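1/22/20

# Fixing late grasps by sorting out your timestamps first

If your arm keeps closing its fingers a little bit after it should, or it reaches for where a thing was instead of where it is, please don't retrain anything yet! I burned most of a month on that. I retrained, I relabeled, I fussed with the gripper force, and the whole time the problem was that my camera and my joint readings disagreed about what time it was.

So this is the write-up I promised on the Trudell mailing list. Trudell is the little control stack we use in the lab here in Harnmont (Python on top, a C++ loop underneath), but nearly all of this carries over to whatever you're running. I'm assuming you have a two-arm setup, at least one fixed camera, and some kind of log file with joint positions in it. You'll also want a free afternoon and a snack.

## How I got into this mess

Our policy looks at a camera picture and the joint positions, then spits out a short chunk of upcoming moves for both arms. When we collect demos, a recorder writes down the pictures and the joints together. Together! That's the word that got me. My recorder grabbed the newest picture it had and the newest joint reading it had and stapled them to each other with a single timestamp, made up on the spot by the computer doing the saving.

The trouble is that a picture is old by the time you get it. It sits in the camera, goes over the cable, gets decoded, waits in a queue. The joint reading hardly waits at all. So every row in my log said "here's what the world looked like" next to "here's where the arm was," and those were two different moments.

For slow moves you'd never notice. For a wrist coming down on the thin edge of something, you notice plenty.

## Step 1: Measure the delay

You need one event that shows up in both streams. I use a gripper tap: close the fingers fast on nothing, open them, wait a bit, repeat. The joint log shows a sharp corner when the fingers start to move, and the video shows the fingers start to move. Line those up and the gap is your delay.

Add the tap script and run it with the arm parked somewhere the camera sees well:

```
trudell run tap_test --arm left --repeats 12 --pause 2.0
```

Then pull the offsets out:

```
trudell offsets tap_test.log --signal gripper --method edge
```

Mine came back with a median of 89 ms. I said a word I won't type here. At the speed I'd been running the wrist, that's easily enough to miss a plate rim.

A few things that'll trip you up:

- Do it with everything running that normally runs. My first try had the viewer closed and the recorder idle, and the delay looked lovely.
- Use the median. There will be one silly outlier where the decoder hiccuped, and an average will chase it.
- Do each arm and each camera separately. My two arms matched within a whisker, but my cameras did not.

## Step 2: Stamp at the source

Find where your timestamp gets made. In my case it was in the recorder's `save_row()`, right at the very end of the line. Move it as early as you can. For the joints, stamp inside the control loop, right after the read. For the camera, use the capture time from the driver if it offers one, and make sure it's on the same clock as everything else. (If it's counting from when the camera powered up, you need to convert it. Ask me how I know.)

Now carry that stamp along and don't let anybody downstream overwrite it:

```
frame.t_capture = driver_time_to_mono(frame.raw_time)
joints.t_read = mono_now()
```

I rename the fields on purpose. If everything is called `timestamp`, some helper will happily stomp on it, and you'll be back here in May reading this again.

## Step 3: Match rows by time, with a limit

Once both streams have decent stamps, build your rows by going picture by picture and working out where the joints were at that moment. I interpolate between the two nearest readings. Straight-line is fine at our rates, and I wouldn't get any fancier than that.

```
rows = match(frames, joints,
 on=("t_capture", "t_read"),
 how="linear",
 max_gap_ms=9)
```

That `max_gap_ms` matters a lot. If the nearest joint reading is further off than that, drop the row and log that you dropped it. My old code would cheerfully reach back as far as it had to, so when the control loop stalled, I got a run of pictures all paired with the same frozen arm. The policy learned from that, bless it, and would sometimes just stop in midair.

Gripper open/close commands are the exception. Don't interpolate those if they're on/off values! You'll get a half-closed command that nobody ever sent. Take the last one before the picture and move on.

## Step 4: Do the same thing when the robot is running

This is the part I forgot. I fixed the logs, retrained, and the grasps were *still* late, only in a new way. Of course they were: the training data was now tidy, but the live loop was still feeding the policy a stale picture with fresh joints.

So the live side needs a small joint history. Keep a ring buffer (mine holds 47 readings and that's plenty for our delay), and when a picture arrives, look up the joints at its capture time and hand the policy that matched pair. Same `match()` function, same limits, same file. If you have two copies of that function, they will drift apart, so just import the one.

Then there's the output. By the time the policy answers, some of the chunk it gave you is already in the past. Skip those moves:

```
age = mono_now() - frame.t_capture
start = ceil(age / chunk.dt)
arm.follow(chunk[start:])
```

If you see a jerk where one chunk hands over to the next, blend the first few moves with whatever the arm was already doing. Short blend, though. A long one hides the jerk and brings the lateness right back, which I found very annoying.

## Step 5: Try it on something with a thin edge

Big soft objects forgive you, so test on something mean. I like a plate with food on it: the fingers have to meet the rim, the sandwich has to stay put, and a late wrist shows up right away. The tray just below makes a handy place target, and I leave the cutting board, the bowls and the rest of the kitchen stuff out so the policy has to deal with a busy table.

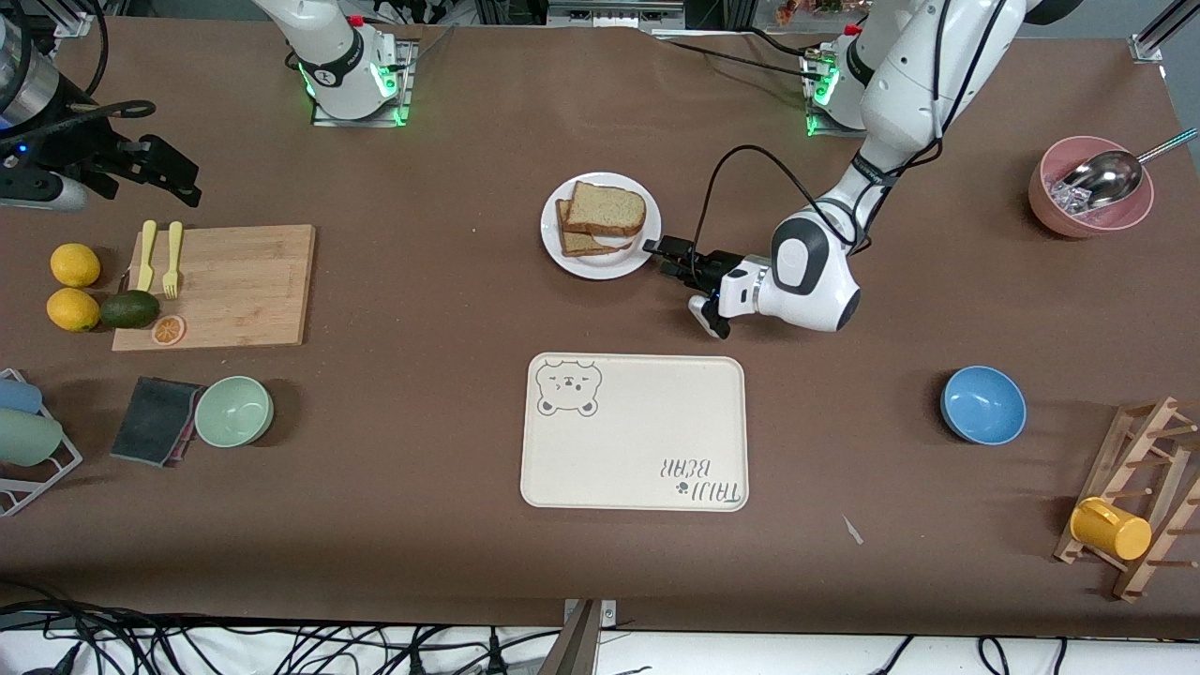
Inskip wrote back on the list that the plate test is fine but it lumps two errors together, and that I should replay a logged run through the policy with the robot powered off before I let the arms anywhere near the dishes. If the replayed moves already lag the logged ones, the fault is in the data or the matching; if they agree, go look at the live loop. That's a better order than mine and I've switched to it.

For the replay, it's one line:

```
trudell replay run.log --policy current --compare joints --plot
```

Look at the fast bits of the plot, where a wrist changes direction. A steady sideways shift between the two curves is a timing problem. Curves that line up in time but differ in height are something else (calibration, or a policy that needs more demos), and you can put this page down and go deal with that.

## Odds and ends

**Clocks on two computers.** If your camera is on one machine and the arms are on another, sync the clocks before any of this and log the sync error next to your data. Ours wander more when the machines have just booted, so I let them settle first.

**Old logs.** You can rescue them, sort of. Shift the pictures back by your measured delay and rematch. I did this for our Bivodside set and it was usable, but the stalled stretches can't be fixed, so I cut them.

**Recheck after updates.** A camera driver update changed my delay without a peep. The tap test now runs every time I start a collection session, and the recorder refuses to start if the median has moved too far from the saved one. It's irritating for the first week and then you stop noticing it.

**Exposure.** Long exposure smears the fingers, and the edge finder picks a later moment than it should. Turn the lights up before you turn the exposure up.

The tap script and the matcher are in the `timing` folder of the Trudell repo. If your driver reports capture time in some odd unit, send me the raw numbers and I'll add a converter for it.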